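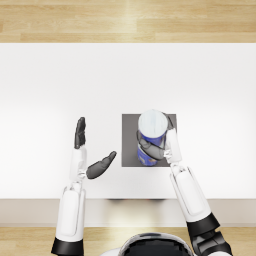 From: Nives De Luca
To: Stivance builders list
Date: January 21, 2019
Subject: Re: can slips out of right hand in sim

> Mine closes on the can fine, then drops it on the lift.
> I have grip force at 300 and the mat friction is stock.
> Is it the hand model or my settings?

I'd look at your settings first. The mat friction won't matter once the can is off the table. Set the friction on the finger pads and the can body instead, and bring the grip force up to 500.

Also check which Samum build you have. I'm on 234. The one from November had the thumb joint limit wrong on the right hand.

I'm staying in sim until the real wrist is back together on my garage bench. Two of the 13 screws in the cover are stripped.

If it still slips, post your hand config and I'll run it here.

Nives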